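Ticket 527 - Moisture meter reads high on stored barley
Product: Tarnance bench moisture meter
Raised by: Ntombi Modise, Mthembu grain store
Handled by: Princess Dalisay, Plaltley support
Status: Open, waiting for customer

Reported fault
Meter shows barley wetter than the oven test on the same sample. Wheat reads fine. Error code 405 came up once at switch-on and has not come back.

Step 1 - Calibration
Asked customer to check the crop setting. It was on barley, but using the old curve. New curve loaded. Reading dropped but is still 2 points high.

Step 2 - Sample cell
Cell emptied and brushed out. Husk found packed under the lower plate. Repeat readings now agree with each other - still above the oven figure.

Step 3 - Replacement parts
Load sensor and cell gasket ordered from Jernberg. Customer to fit both, then run the empty-cell zero before adding grain.

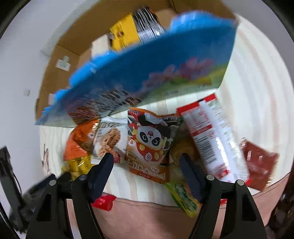
Step 4 - Retest
Run 2 samples from the same bin, one from the top and one from the floor. Send both readings with the oven results. If code 405 shows again, leave the meter on and ring us.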